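4.2 Battery drain during standby

Standby ought to be the dull part of a phone's day. We left 122 handsets, all Vivberg models with the Zenex modem, on a shelf overnight with the screen off and no SIM card fitted. Most behaved. Eight lost more charge than they would have done playing video, which is quite an effort for a device with nothing to do.

The logs point to the weather widget. It asked for the local forecast, failed to find a network, and asked again, with a patience we can only admire. The worst handset made 481 requests before morning. 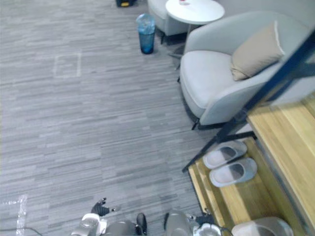

Figure 5. Floor area, seen from above.

Removing the widget brought all eight back in line with the rest. The maker's December update was meant to do the same by spacing out the requests, and on five of them it did. The other three took the update, restarted politely and carried on as before.

We repeated the test with the Achterberg modem and saw no such drain, although those phones run an older build of the Ikine system – one that has no weather widget at all. The comparison is therefore less flattering to the modem than its brochure might wish. Section 4.3 turns to charging times.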